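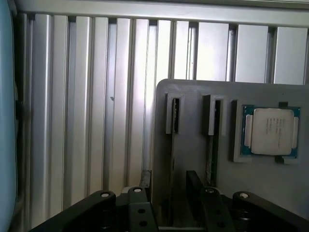

Keeping the old ones going: a talk with the owner of Illey Computer Repair

Last updated: Jan 8, 2017

Met at the shop in Irlow, before opening. Coffee from the machine next door, two phone calls in the first ten minutes. The owner doesn't want a name in print. "Put the shop's name, that's what's on the door."

Illey opened in 2000, when a home computer was still a big purchase and people kept the box it came in. The first month was nearly all viruses. Second month too. "I thought I'd be fixing hardware. I was mostly taking toolbars off browsers and telling people their modem was fine."

And now? Less of that. More people who have been told by somebody else that the thing is finished and should go in the trash. The owner gets a bit worked up on this.

"A family comes in with an eight year old desktop. They've been quoted a new one. I ask what they do on it. Email, taxes, the kid writes school papers. Well that's not a finished computer. That's a computer with a slow drive and a lot of dust in it."

So the usual advice is dull. Clean it. More memory if the board will take it. Swap the spinning drive for a solid state one – this is the big one, comes up four or five times while we talk. "People think I put a new computer inside the old case. It's a drive! It's one drive."

The rule at the counter is simple. If parts and labor come to more than half the price of something decent and new, the customer hears that first, before any work. Some go ahead regardless. One customer has payroll software that won't run on anything newer and no plans to change. The owner has given up arguing and keeps a spare power supply on the shelf for that machine.

What does get turned away? Cheap laptops, mostly. Memory soldered down, battery glued, a hinge that takes half the lid with it when it goes. "I hate saying no to those becuase they're the ones people can't afford to replace. The big ugly office towers, those I can keep alive for ages. Door comes off, everything's in reach."

Ah yes, the towers. Offices get rid of them in batches, July is the busy month, a lot of local budgets turn over then. Illey takes them in, wipes the drives, tests, sells the good ones with a short warranty and strips the others for parts. Last year 400 came through that way. A basic one goes for less than a tablet.

Wiping comes up a lot. People worry about it and then they don't do it. Drives arrive with tax returns on them, with baby pictures, with passwords in a file called passwords. "I don't look. But I have to see that there's something there, to know it needs wiping. Every time I think, you just handed this to a stranger."

Advice for anyone dropping off a machine: back up first, sign out of everything, take the disc out of the tray. Write down what's wrong while it is going wrong, not in the parking lot. And say so if somebody spilled a drink in it. It'll be found anyhow and it saves an hour of bench time.

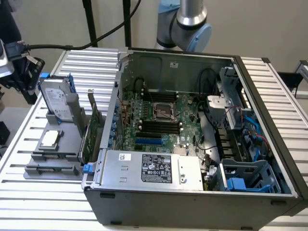
Aguirre sees it differently, and told us by email that most small offices are better off replacing everything on a fixed schedule, that one lost morning costs more than people admit, and that old desktops pull more power than new ones. They also said they send their cast-offs to a recycler in Pruvon and have never had a complaint.

The owner has heard it before. Doesn't fully disagree either. "For an office with 19 desks, sure, okay, have a schedule. You don't want me in there every week. But where do the old ones go? If they go to somebody's kid, great. If they go in a shredder and they still worked, I've got a problem with that."

On power the owner gives some ground. Old machine left on all night, that's money. Turn it off then.

We ran out of time on phones, which Illey doesn't fix and won't start. "Too small, my eyes are gone." Somebody was already at the door with a printer under one arm. Printers are not fixed there either, theres a sign.

The shop is open until 2 on Saturdays, later by arrangement.

Contact the editors | © 2017 Irlow neighborhood pages | Back to top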